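How to Get Your Rental Kitchen Ready for a Showing

Start the evening before, when you still have your wits about you and nobody is due at the door. Clear the counters, wipe down the cabinet fronts, and put the toaster away (yes, even the nice one!). I give myself 30 minutes for this and always wish I'd started sooner. 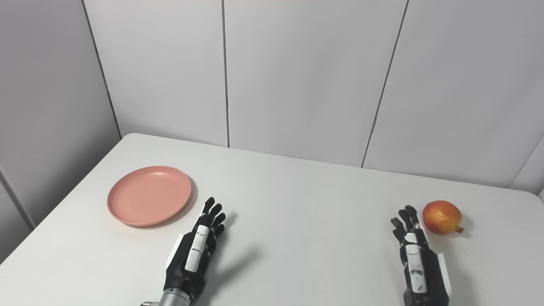

A pink plate and a pomegranate on a white tabletop.

Next, open the blinds and switch on every light, then take a slow walk in from the front door just as a renter would. Leave 2 copies of the application on the table, and answer any questions within 24 hours.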